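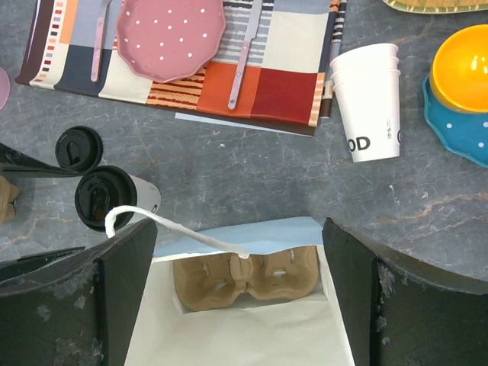
Section 4: Preparing Takeaway Orders for Collection

4.1 Scope

This section applies to all counter staff using the Vurkov order shelf at the Ikance and Dunne locations. It covers the packing, labelling and release of takeaway orders that include hot or cold beverages. Catering orders of more than 10 items are covered in Section 6.

4.2 Before the start of service

1. Switch on the order shelf at the rear panel and wait for the status light to turn solid green.
2. Load a fresh roll in the label printer, printed side facing out.
3. Print one test label. The store code must be legible on the first line.
4. Stock paper bags, cup carriers, lids and napkins to the marked fill line.
5. Wipe down the packing counter with the approved sanitizer and allow it to air-dry.

Note: Carriers are to be stored flat and away from the sink. A carrier that has become damp must be placed in the organics bin, where local collection accepts it.

4.3 Packing the order

1. Confirm the order number on the ticket against the number on the screen.
2. Fit each lid and press along the full rim until it is seated.
3. Place beverages in the carrier on opposite sides, heaviest first. An order of 2 beverages must never be loaded on one side only.
4. Pack food in a separate bag from beverages wherever the order contains both.
5. Fold the top of the food bag once and apply the label across the fold.

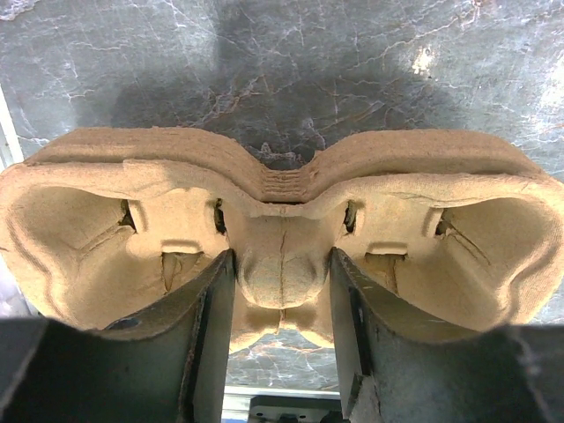
6. Place the completed order on the shelf position shown on the screen and press Ready. The customer notification is sent automatically.

Caution: Do not carry a loaded bag by the rim. Support the base with one hand at all times.

4.4 Release and unclaimed orders

Orders are released only when the customer's number matches the label. Where an order has not been claimed after 40 minutes, the shelf position will flash amber — remove the order, discard its contents and select Unclaimed on the screen.

If error code 429 is displayed, the shelf has received too many requests in a short period. Wait for the message to clear before entering further orders. Should the code return, contact the Ulenis service desk and quote the store code.

Revised October 1, 2025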